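Lurnley Kitchen Room: Gallery

Home | The room | Gallery | Hire | Getting here

The kitchen room at Lurnley is on the ground floor, past the stairs. It is used for vegetable preparation, table laying and putting away, mostly in the mornings, and by the cookery group on one evening a month. The notes on equipment have been rewritten now that the old Modis shelving has gone and the crockery has moved to the cupboard by the door.

Click on a picture to see it larger. Earlier galleries are listed at the foot of the page.

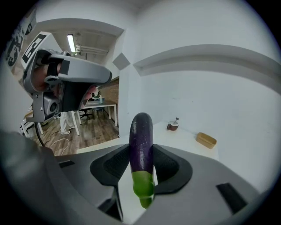 LURNLEY, December

Aubergine, purple, with the green cap still on. We buy them firm and glossy. A few pale scuffs on the skin make no difference once it is sliced, and we don't send them back for that.

Aubergines come in with the weekly vegetable order from Hoxha, along with onions, peppers and courgettes. In winter they cost more and we order fewer, 13 in the last box. They are kept out of the fridge if they are going to be used within a day or two. After that they go in the bottom drawer, away from the apples.

The floor out in the larger room is wooden plank. It is swept at the end of each session and mopped with as little water as possible. Please don't leave vegetable boxes standing on it overnight, as the last lot left a mark by the door. The lighting there is by fluorescent tube, and the switch is on the left as you go in.

Notes on preparing aubergines, for those on the morning rota:

Wash and dry them whole. Cut the cap off last, as it gives you something to hold. Slices for the oven should be about the thickness of a finger. Cubes for stew can be larger, because they shrink a good deal. Salting is optional. The cookery group salts, the morning rota generally doesn't, and both sets of dishes get eaten. If you do salt, use the big colander, leave it over the sink for half an hour and pat the pieces dry afterwards.

Ends and caps go in the green caddy. The caddy is emptied at 4 in the afternoon, so anything prepared later than that should be wrapped and taken straight out to the bin in the yard.

The bowls and trays belong to the table set, which is stored separately from the cooking equipment. There are two lists inside the cupboard door, one for each. The trays are for carrying and for serving dry things such as bread and biscuits. They are not oven trays and have been put in the oven by mistake before now. Oven trays are on the rack under the worktop.

Small bowls are used for dips, sauces and sugar. If a spoon goes out with a bowl it should come back with it. We started with 50 teaspoons and have a good many fewer, so please check the washing-up water before it is let out.

The serving tables were ordered from the Plostberg catalogue when the room was repainted. They wipe down with a damp cloth and a drop of washing-up liquid. Turmeric and beetroot will stain if left, and a paste of bicarbonate of soda usually shifts it. Don't use the scouring pads.
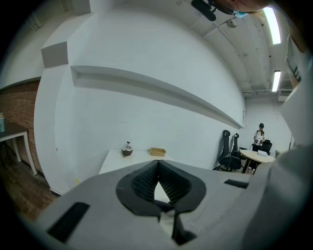 Can the white table be used for hot dishes?

Only with a mat or a folded tea towel underneath. The top marks with heat, and there are cork mats in the second drawer for this. Pans straight from the hob should go on the steel worktop.

Hire and loan of the table set

The bowls, trays and plates can be borrowed by groups using the rest of the building. There is enough for some 200 people if the reserve boxes are brought down, though for that number you would need to book the larger room as well. Ordinary bookings are given one box of plates, one of bowls and a stack of trays. Everything should be returned washed and dry. Breakages are not charged for but do need to be written in the book so that replacements can be ordered.

Trays stack with the largest at the bottom. Bowls go no more than 4 high, as the shelf above is low and the tall stacks were getting knocked. Tea towels are washed on site and hung on the rail by the window. If the rail is full, use the airer in the corridor.

The room is closed for cleaning for part of December. The vegetable order is stopped for the same period and anything left in the fridge will be thrown out, including jars.

Other galleries

Autumn vegetables
Cupboards and shelving, before and after
The yard and bins
Cookery group: flatbreads

Back to top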